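Chapter 4
Planning and Paying for Equipment

Handling Systems for Small Workshops, Second Edition
Girkcombe Technical Texts

After reading this chapter you should be able to:
Separate the purchase price of a system from its cost in use
Write a need statement that a supplier can quote against
Place cables, tables and storage on a floor plan before ordering
Set aside money for spare parts and operator time

Key terms: need statement, cost in use, spares allowance, lead time, bench hour

Chapter 3 ended with the choice between a fixed arm and one on a mobile base. This chapter takes up the money. A buyer who has settled on an arm still has most of the budget left to write, and the largest lines in it are often the ones missing from the first quote.

Take the case of Hallness, a small firm that packs gifts and cut flowers. Its first request to the supplier Cevness listed one arm and one gripper. The final order had 23 lines. Handheld devices, gloves, cables, tables and a laptop all had to be priced, along with the hours of the people who would use them.

Handheld work at a table, with cables, gloves and flowers to budget for 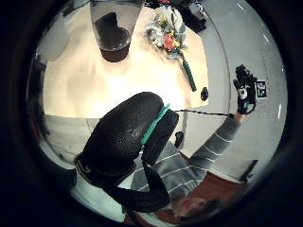
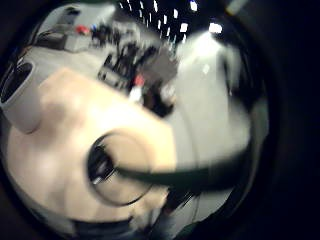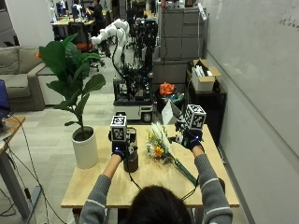 Reading time for this chapter: 16 minutes

4.1 Start with the work

A need statement describes the task in plain terms: what is picked up, where it is put down, and who is present. It does not name a product. Flowers bend and bruise, and a glass vase can tip, so a statement for a job like the one in the first picture should list both items and say how much damage is acceptable.

Keep the statement to one page. Send the same page to every supplier, or the quotes can't be compared.

4.2 Count the bench hours

A bench hour is one hour of one person working at one table. Hallness planned for 500 bench hours in its first year and left out setup and cleaning. By March the allowance was gone. Enter setup as its own line, and price it at the same rate as the work itself.

4.3 Cables and floor space

Draw the table first, then every cable that reaches it. In the third picture, cables hang from the side table and run across the gray floor. A plan should show routes like these, with the cost of covers or clips entered beside them. Allow room behind the operator, and mark where a mobile cart will stand when it is parked.

4.4 Spares

Gloves, straps and cables wear out before arms do. The Văn worksheet at the end of the chapter has a column for each, with space for the supplier's lead time. Fill in the lead time before the quantity.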